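Trip report: the spring open house at Tipoki, Pellton
Filed under: Visits, Home and garden
Posted in April
Previous post
Next post

Tipoki sells artificial flowers and the containers to put them in. Most of its business is with hotels, dental offices and furniture showrooms, and for most of the year you can't walk in off the street. In April it opens the building to visitors, and this year I went.

The building is on the east side of Pellton, behind the old bus depot. Parking is free but the lot is small, and by ten in the morning people were leaving their cars along the road. Admission was free. You sign in at a desk, get a paper badge and a floor plan, and then you can go where you like apart from the loading dock.

The ground floor is the stockroom. The catalog runs to 1,000 stems, filed by flower and then by color. Roses take up the first two aisles. Tulips, peonies and ranunculus share the third. Greenery is at the back, and I spent longer there than I planned to, mostly looking at eucalyptus. There are sample bins at the end of each aisle and you are allowed to handle what is in them. The cheaper stems have a visible seam down the side. The better ones don't, and they bend where you want them to and stay there.

Upstairs is the arranging floor, with black tables set out along the windows. Each table had a vase and a selection of stems, and the idea was to see how an arrangement gets built from nothing. The greenery goes in first to give the rest something to lean on, then the flowers, one at a time. I stayed longest at the tulip table.

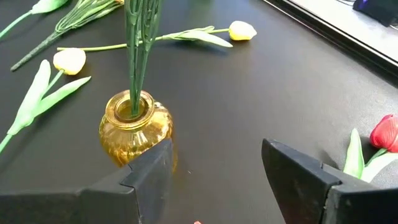 Yellow tulips and an amber glass vase on the arranging floor.

The vase was the part I liked best. It is low and round, with vertical ribs and a thick lip, and the ribs catch the light so that the yellow glass goes nearly orange in places. The opening is narrow for the size of the body. That holds the stems close together at the neck, and they spread a little on the way up. I have a wide-mouthed vase at home and everything in it falls to the sides, so I took note of that.

The tulips were the closed kind. One of them had a pale cream top that went to a strong yellow underneath, which looked more natural to me than a flower in one flat color. The leaves are long and light green. The dark green stems in the vase were much finer, with small branching joints, and made a good contrast with the plain tulips.

Two other suppliers had stands in the hallway. Indmont had ribbon and floral tape. Zotudel had dried grasses, which shed on everything, and a good range of moss by the bag.

The shop by the exit had 300 discontinued stems marked down, and most of the good colors were gone by noon. I bought two white ranunculus and a roll of tape from Indmont. Vases were not on sale that day. You have to order them from the catalog, and delivery to a home address costs extra.

Practical notes: the stairs are steep, but there is an elevator next to the sign-in desk. Coffee is from a machine and takes coins only. Allow a couple of hours. The arranging floor closes at three, an hour before the rest of the building, so go upstairs first.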